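Tristside Path Improvements: Second Progress Report
Prepared for the Damholm Fund by Jihad Tannous, project manager
Reporting period ending July

Summary

The path is open and people are using it. Whether the second installment of the grant should be released on the schedule we proposed is a harder question, and my own view is that part of it should wait. The reasons are set out below. The board of the Tristside trust has seen this report and does not agree with all of it.

Spending to date

We have drawn 50 percent of the grant. Most of that went to Prullen, the paving contractor, and the rest to Zoubi for repairs at the boardwalk. Both firms have sent final invoices for the first phase. I have paid Zoubi in full. I am holding back 16 percent of the Prullen invoice until the drainage question is answered in writing, which the contract allows.

Boardwalk

The original application said the boardwalk would be "renewed." I thought that was the wrong word then and I still do. What we paid for was the replacement of 25 planks, new fixings where the old ones had rusted through, and a check of the posts. The rest of the deck is as old as it ever was, and the fund should not read "renewed" in our earlier paperwork as meaning anything more.
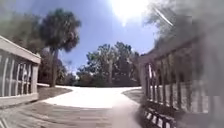

Zoubi's written statement gives the deck a further ten years before major work. I would like to know how they got there. They lifted boards in two places only, both near the middle, and a weathered gray-brown deck looks much the same whether the joists under it are good or not. The spot I would have opened first is the far end, where the planks stop and the pale path starts, as sand and leaves collect against the last board there and hold water. I have asked for a third inspection point at that end and been quoted a fee for it, which I have not accepted. Repainting of the railings was in the first budget and was taken out. I agreed with that decision. Paint would have used up money and told us nothing about the posts.

Paving

Prullen finished on time, and I want to be fair to them about that. The new surface is easy to push a wheelchair or a stroller over, and complaints about the old gravel have stopped. The length completed is 700 feet, measured by me with a wheel, and it matches the invoice.

My doubts are about water. The drawings show a slight fall toward the grass on both sides. On my visit after heavy rain, I found puddles in the wide section by the evergreens, and they were still there at four in the afternoon. Prullen says that this is within tolerance and that the grass edges will "settle in." I don't know what that means and they have not explained it.

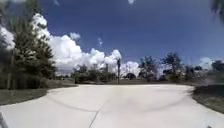
I have asked them for spot levels across the whole section, taken by someone other than the crew that poured it. If the levels match the drawings, I will release the money the same day and say so in the next report. If they don't, the fix is theirs to pay for. The trust's chair feels this is heavy-handed over a few puddles. Perhaps it is, but water sitting on a walking surface in winter turns to ice, and the path was funded so that older residents could use it all year.

Use of the path

The application promised a large increase in visitors. We have no count from before the work, so there is nothing honest to compare with. Volunteers report that it is "much busier," and they may be right. July is always busy. I would ask the fund to set this target aside until we have a full year of figures, and I would rather report nothing than a guess.

What we are asking for

Please release the part of the second installment meant for signs and benches. The orders are ready and the prices hold until the end of next month.

Please hold the part meant for further paving – this is the larger share – until the levels have come back and I have sent them on to you.

We also ask for permission to move a small amount from the contingency line to pay for the third inspection point on the boardwalk, should Zoubi refuse to do it at their own cost.

Jihad Tannous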